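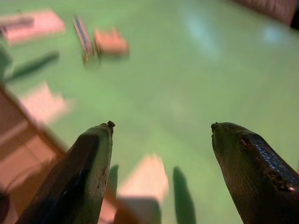 Visit to the Nadport open day, 18 July 2025

Went with W. Diekmann. Purpose: to see the two-arm cell running before we commit to a layout for ours, and to ask about finger pads, cable routing and who does the setting up once the supplier has gone home. Notes written up the same evening from two sets of scribbles. Where mine and Waltraud's differ I have said so.

Arrival and general

Nadport had four stations open. Hellis was showing a palletiser in the main hall (skipped, not relevant to us) and Weidemann had a stand with force sensors and a bench rig. The two-arm cell is Nadport's own and lives in a side room. Groups were let in for 12 minutes at a time. We went round twice and then stayed on during the lunch break, which the operator didn't mind.

Layout: green tabletop for the block work, and a green panel on the wall for the hook work. Both arms are jointed silver ones with white grippers, and both reach the floor area in front of the panel as well as the panel itself.

Block work on the table

Blocks of several colours were put down by visitors wherever they liked, with sticks and a striped piece mixed in. The job was to pick up one named block and move it to the board at the side without disturbing the rest.

Notes on this part:

The fingers are dark green, tapering to a blunt rounded tip, with a textured pad on the inner face. There is a small hole or screw recess near the top of the pad on the one I got a good look at. I asked whether pads are replaced separately. Yes, a few minutes per pair, no recalibration. They keep spares in a drawer.

Wear: fine speckling and scratches on the finger surface. The operator says they look worse than they perform. Pads are changed on a fixed schedule whatever they look like, last full change in January.

The camera at the wrist sees both fingertips and the gap between them, and that is what they use for the last stretch of the approach. Focus is set for the fingertips. The far side of the table is a blur at that setting. They consider this acceptable, as the head camera does the choosing and the wrist camera only does the closing.

Glare: the tabletop reflects the ceiling lights. Two patches on the far side when we were there. Our bench is shinier than theirs and we have more lights, so we should expect this to be worse. Waltraud suggests a matt sheet over the bench before anyone starts buying filters. Agreed.

Crowding was the weak point. A block standing clear was picked first time on every attempt we watched. A block with something upright close on either side took longer, and once the fingers came down on top of the neighbour and the operator stopped it. The approach was always straight down. I asked if it could be told to come in at an angle. It can, but they turned this off for the open day to keep the arm predictable with people nearby.

Their own log for this table stands at 561 picks since the last pad change, of which 131 were in crowded arrangements. They would not give a success rate for the crowded ones separately. Fair enough, it was an open day, but we should ask again in writing.

Action: ask for the crowded figures, and for the definition of crowded. The operator's working definition was "if I'd have to think about it", which we can't put in a spec.

Hook work on the wall panel

The second demonstration, and for us the more useful one. The panel is flat against the wall with a row of transparent suction-cup hooks across its upper part. The task is to take a keychain off one hook and hang it on another. Small ring, small hook, not much tolerance, and the hook body is see-through, so the camera has mainly the dark metal part to go on.
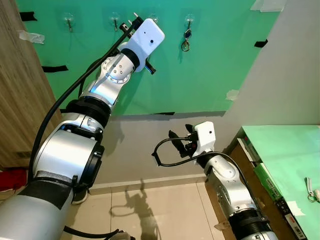 Fig. 2. Left gripper at the hook row, keychain on the fourth hook. Right arm low, with its cable looped out to the left.

Points noted:

Tape. Black and white pieces on the panel. I took these for reference marks. Waltraud thought some of them were left over from setting the hooks out. We both forgot to ask, so leave it open.

Reach. The left arm gets to the hook row with something to spare. We paced the room from the back wall to the door and then borrowed a tape: 2500 mm clear. Ours is narrower. If we mount the panel on the long wall it should fit, but the door would have to be kept shut during runs.

Cables. The gripper cable on the left arm runs down the outside of the arm in a long arc past the wrist. On the right arm it stands out in an open loop to the left of the gripper before coming back to the wrist. I watched that loop for most of the second visit. It cleared the panel each time but it is the first thing I would change. The operator says that a tighter loop pulled on the connector when the wrist turned fully over, and that a clip made by Jallden cured it on another machine of theirs but is out of stock. We could make something in the workshop in an afternoon.

Shadows. The arm throws a clear shadow on the floor tiles, and presumably on the panel in other poses. Pale floor, so it is very obvious. They had one spell of bad detections in the afternoons and ended up putting a blind on the window. Worth copying from the start.

Hooks. Suction cups on a smooth panel. They press them on again every morning as part of the start-up list. One let go during a group visit the day before. The ring was still in the gripper and the arm went on to place it on a hook that was on the floor. The check for "is there a hook" now runs before each placing move. We hadn't thought of this at all. Add it to our list.

Speed. Slow. I timed one complete transfer at just under a minute, including a pause of several seconds with the gripper in front of the hook. The pause is deliberate: the arm settles, the wrist camera takes another look, then it goes in. Without the pause the ring catches the tip of the hook and swings. Waltraud asked what happened if the ring was already swinging. The answer was that it waits, and if it is still moving after a set time it backs off and reports.

Weidemann stand

Ten minutes there while waiting. Small force sensor that goes between wrist and gripper. Nicely made, sensible connector, price on application. It would tell us when the ring is carrying on the hook and when it is still in the fingers, and at present the cell has no direct way of knowing that. Took the data sheet (in the blue folder). Height of the sensor has to come off the reach, so check against the long-wall layout before getting keen.

Questions still open

1. Pad material. The operator called it "the blue stuff". Need a proper name.
2. What the tape is for.
3. Crowded figures, as above.
4. Whether the two arms ever work within each other's reach at the same time. In everything we saw, one moved and the other held still. W.D. believes the software forbids it, I understood it was only a setting.
5. Emergency stop: one on the desk. Is there a second by the door? I didn't see one and Waltraud didn't look.
6. Who re-teaches the hook positions if the panel is knocked.

For our own build

Panel on the long wall, door shut during runs. Matt sheet on the bench. Blind fitted before the first tests. Hook check before each placing move. Spare finger pads ordered with the grippers – I want them here on day one. Cable clip: I'll draw one up, Waltraud to check the wrist travel against it at full rotation both ways.

I would leave the force sensor out of the first order. Waltraud would put it in. To be settled when the price comes.

Travel claim handed in. Nadport visitor badge still in my coat, needs posting back.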